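Lerkidora road trials – your questions about the lane-keeping fault

What went wrong?
Our Stodis vehicle lost its lane estimate on the wall road on Wednesday and stopped itself, hazard lights on, under software build 334. No one was hurt, and the log is a gold mine!

Was the sun to blame?
Partly. Low glare confused the exposure control, and worn, dusty asphalt gave the line finder very little to hold on to. The dashes drop out first – the solid edge line usually lasts longer.

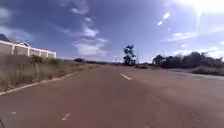 Why didn't it just follow the edge line?
Great question, and the one Marlene Sauerland asked first. Build 334 trusted the dashes too much. When the two disagreed, it raised fault 1303 and braked. We love that it braked. We don't love that it took 2 seconds to decide.

Is this stretch still in use?
Yes, with a safety driver and a limit of 53 km/h until the fix is signed off.
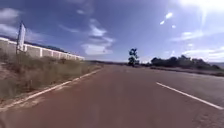 Lerkidora Trial Notes, Issue 53

Who do I tell if I see a vehicle stopped?
Please keep well back and call the Sendska desk. Eusebio Villca's team picks up from 7 a.m.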